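Kollincombe Robotics Club
Minutes of the regular meeting

Present: Qianru Li (chair), Xóchitl Medrano (minutes), and most of the grid team. The mobile base team sent word that they were eating and would join under item 4. They joined under item 6.

1. Minutes of the last meeting

Approved with one correction. The previous minutes said the arm team had "finished" the calibration. The arm team asked that this be changed to "started." Qianru asked if it could be changed to "thought about." The arm team settled for "started."

2. Equipment and the key

The key to the parts cabinet is back on its hook. Whoever had it over the summer has chosen to remain a mystery, and the club has chosen to let them. From now on the key gets signed out on the clipboard, in a name we can read.

The good hex wrenches are still missing. We have the bad ones, which fit everything a little.

Xóchitl asked that the second bench stop being used for bicycles. Agreed, after more discussion than you would expect.

3. Gromness Cup

The rules came out last week and Qianru read them so the rest of us could keep saying we were going to. What matters to us:

The task is pick and place on a marked grid. A judge calls a starting cell and a target cell, and the arm has to move the piece from one to the other without anyone touching it, talking to it, or leaning on the table.

Each run gets up to 200 seconds. Our best so far is 261. Dropping a piece outside the target cell costs points. Dropping it on a judge is not mentioned, but the arm team was told to assume it also costs points.

The cup is in December, at Elmont. Travel forms are due well before that. Qianru will send them out, then send them again, and then stand in front of people.

There was a long discussion about whether to write the planner ourselves or keep using Jia, the motion script left behind by last year's seniors. In favor of Jia: it works. Against Jia: it has 16 settings, and the comment next to most of them says "don't." Vote was to keep Jia and write down what we learn about it in a file other people can open. Xóchitl voted against and would like that in the minutes, so it's in the minutes, which she is writing.

4. Grid team report

The team moved from the whiteboard surface to kraft paper and blue painter's tape. The whiteboard threw glare into the vision code, and the code responded by finding pieces everywhere. Paper has no such ambitions. The arm team says detection is much calmer now and that they personally are also calmer.

Complaints about the tape, in the order received: the ends fray when you tear it by hand, the lower cross line has gaps in it, and it is blue. The third complaint was ruled out of order.

On the gaps, the vision people say the code can live with them as long as the lines around the target cell are whole. Xóchitl pointed out that the judge picks the target cell, not us. The vision people went quiet and then said they would look into it. Scissors will be bought. Until they are, please don't use your teeth.

The current test has the arm come down over one small round piece left of the center line.

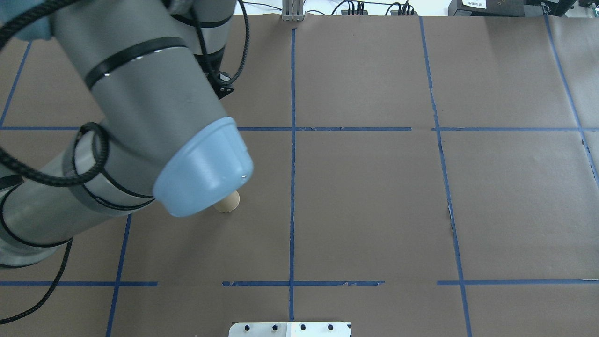

Kollincombe, Thursday, September 12, 2024

Discussion went on from there about the cable. The black braided cable is wrapped around the arm and loops from one segment to the next. One camp wants it strapped tighter so it stops wandering. The other camp remembers what happened when it was strapped tighter. A compromise was reached: more slack at the wrist, less everywhere else, and somebody watches it during every run with a hand near the stop button. The hand has to belong to a person who is paying attention. This was added as an amendment.

The arm also hides the piece from the camera on its way down. The team has been handling this by remembering where the piece was before the arm got there and hoping it stays put. Qianru asked for the word "hoping" to be replaced by a plan. The team will try taking one last look before the arm starts down, and will log how far off the grab is each time. They will bring the log to the next meeting. They will bring it even if it is embarrassing.

5. Money

We have $121. The list of things we want was read aloud and enjoyed by all. The list of things we are buying is scissors, two rolls of tape, more kraft paper, and a replacement set of hex wrenches, to be kept where Qianru can see them. The proposal for club jackets was tabled again. Its sponsor says he will be back.

6. New members

Several new people came, which was nice, and most of them stayed through item 3, which was nicer. Each will be paired with a current member for their first few sessions. The mobile base team, now present, offered to take everyone and was asked to take a reasonable share.

New members may not run the arm alone. Old members may not run the arm alone either, but they tend to forget, so this is for them too.

7. Other business

The label on the emergency stop has fallen off again. Somebody taped a note over it that said "ouch." Please make a real one.

A member asked if the arm could have a name. The floor was opened. The floor was closed.

Action items

Qianru Li: travel forms; ask the Gromness organizers whether teams bring their own grid surface or use theirs.
Xóchitl Medrano: buy supplies; start the Jia settings file.
Arm team: cable slack; last-look test; grab log.
Vision team: broken grid lines, all cells, including the ones you don't like.
Mobile base team: move the bicycles.

Next meeting is same room, same time, in two weeks. Mobile base team, that is the time the meeting starts.

Minutes taken by X. Medrano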